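Tour photo book, the Prendergast one: worth it?

gatefold_gus
Has anybody here got the Lustus book in their hands yet? I mean the Prendergast tour photographs, the big slipcased one limited to 1,000 copies. I missed the first batch and now there's a cheaper trade edition due in September, and I can't decide if I should hold out or go hunting for the fancy one. I saw the band twice that year (Ornham both times, terrible parking) so I'm the target audience, I guess!

marlow77
Got the slipcase. The printing is gorgeous, deep blacks, and the backstage stuff at Canemach is worth the money alone. My gripe is the text. Ten pages of essay and hardly a word on who is in the pictures. I had to work out the horn section by squinting.

fletcher waaka
I'm going to disagree with marlow a bit. I like that there aren't captions all over it. You turn the page and there's the drummer asleep on a flight case, what more do you need? If you want names there's an index in the back, tiny type but it's there.

marlow77
The index covers the concert shots only. Go look up the bus pictures, Fletcher. I'll wait.

fletcher waaka
OK, I looked. You're right about the bus. Still don't care, ha.

tapehiss
I'm with Marlow on this one. A book like this is a record of something and half those crew people never got their names printed anywhere. Also, gus, watch out for the secondhand prices. I saw a slipcase copy go for $1,212 and it had a bumped corner.

gatefold_gus
Twelve hundred bucks?! OK, trade edition it is.
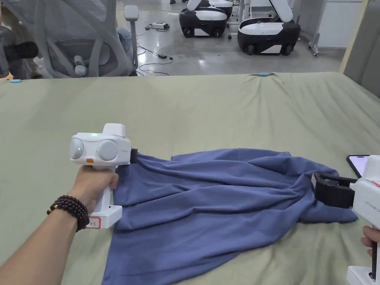
My copy of the tour shirt is still going strong, by the way, which is what got me looking for the book in the first place. I bought it at the second Ornham show, off a guy with a folding table who swore it was the last large. It's dark blue like that T-shirt on the green sheet, and it gets every bit as crumpled the minute I take my eyes off it. I want to know if the merch table made it into the book. My buddy says there's a whole spread of it.

marlow77
There is, toward the end. Two pages, shot from behind the table, all the fans leaning in. One of my favorites, and yes, no caption.

tapehiss
Does the trade edition keep that spread? I heard they dropped 10 photos to get the price down.

fletcher waaka
My local shop had an advance copy out on Saturday and I flipped through it. Merch spread is in. The paper is thinner and you lose the foldout of the Canemach stage, but the blacks looked fine to me.

marlow77
"Fine to me" from the guy who plays his records on a suitcase player.

fletcher waaka
It's a good suitcase player!

gatefold_gus
Losing the foldout hurts. I'm preordering anyway. Will post again once it shows up and I've had a proper look at the bus pictures.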